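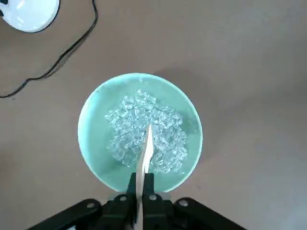 How long can you leave ice in a bowl before it turns into a puddle? A small bowl on the counter in a warm kitchen gives you maybe half an hour of decent ice, and a lid will stretch that a fair bit.

I get asked that one more than anything else I write about here, which tells me a lot of you are cooking and cooling things in the same mixing bowls I am. So this week is all bowls and boards: how I keep them, what I use them for, and a couple of things I quit doing.

Search this site Go

Start with chilling the bowl itself. If you stick it in the freezer while you clear off the counter, your ice lasts a lot longer and your potato salad does too. I used to dump ice straight into a bowl that had just come out of the dishwasher, still toasty, and then wonder where it all went! My biggest one is from Vikero, bought on sale in February when no sane person is thinking about iced tea, and it lives in the freezer door from Memorial Day on. (The freezer door is also where my pie crusts are supposed to go. They've learned to share.)

Rinse your ice if it's been in the bin a while. Old ice picks up whatever is in the freezer with it, and mine once tasted so much like garlic bread that I served plain water to company and got asked for the recipe. A quick splash of cold water in a colander, shake it, done. Toss anything that's fused into one big lump, or put the lump in the cooler where it won't matter.

Now, lids. 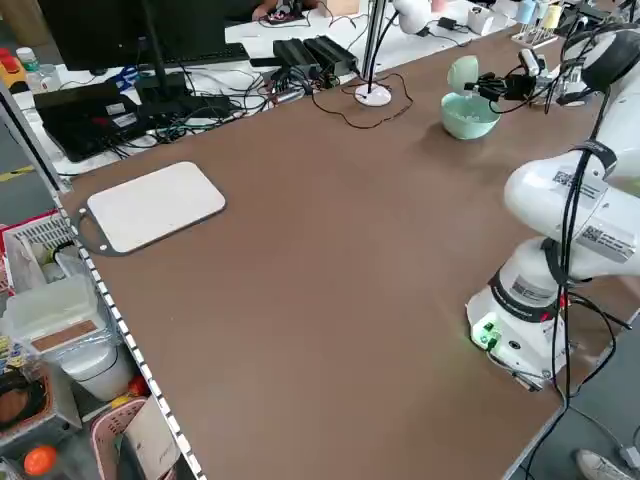 I'm a lid keeper. I have a whole drawer of them at my house on Tangen Street and I would guess a third of them fit nothing I own, but the ones that do fit get used every single day. A bowl with its own lid beats plastic wrap for me every time, and I like a pair in the same family of color, a mint bowl with a light green lid, so I can find the match without trying four of them on. Write the size on the underside with a laundry marker if yours are all one color. And store them standing up like files, in a dish rack or one of those letter sorters. Stacked flat they slide all over and you end up with your whole arm in the drawer.

If a lid has gone warped on you, try a soak in hot tap water and then press it flat under a heavy pan till it cools. It works on the soft ones. The stiff ones, well, mine cracked.

Cutting boards next. I keep one board for onions and garlic and that's all it ever does. Everything else goes on the other one, and meat has its own that stays under the sink. For stains, I make a paste of baking soda and a little dish soap, smear it on at night and scrub it off in the morning. Beet juice takes two rounds. Turmeric takes three and some forgiveness. A damp dish towel folded once under the board stops it skating around, and I've been doing that since my first apartment over the old Stollunik bakery, where the counter slanted so badly that a lemon would roll off it.

Stand boards on edge to dry. Flat on the counter, the underside stays damp and starts to smell like a basement.

Print this page | E-mail this to a friend

Last thing is getting set up before you start. I got this from watching cooking shows and thought it was silly for years, all those tiny dishes to wash. Then I tried it for a stir-fry and didn't burn the garlic for once, so I'm sold. Chop first, put each thing in its own bowl, small ones for the stuff that goes in fast and a bigger one for the vegetables. I like having one odd color in the bunch and I always put the salt in that one, so I don't stand there wondering if I've already salted. My mother did the same with a chipped custard cup. 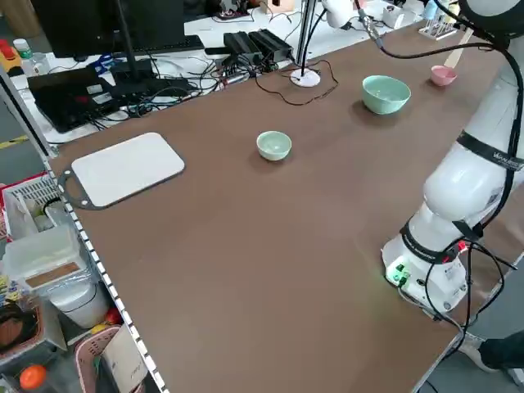
Two mint bowls, one pink, and a board close by.

You don't need fancy ones, either. The dollar bins at the Markwood flea market always have a few, and 3 or 4 is plenty for most suppers. Check the rims with your finger for chips before you pay. If the sticker won't come off, rub in a little cooking oil, leave it while you have your coffee, and it'll peel right up.

Oh, and somebody wrote in wanting to know if you can nest bowls while they're still wet. I wouldn't! Mine got stuck together so tight I had to fill the top one with ice and stand the bottom one in warm water to get them apart. That trick does work, though, on glasses too, so hang on to it.

Next time I'm doing dish towels and how I get the gray out of them.

21 comments | 300 shares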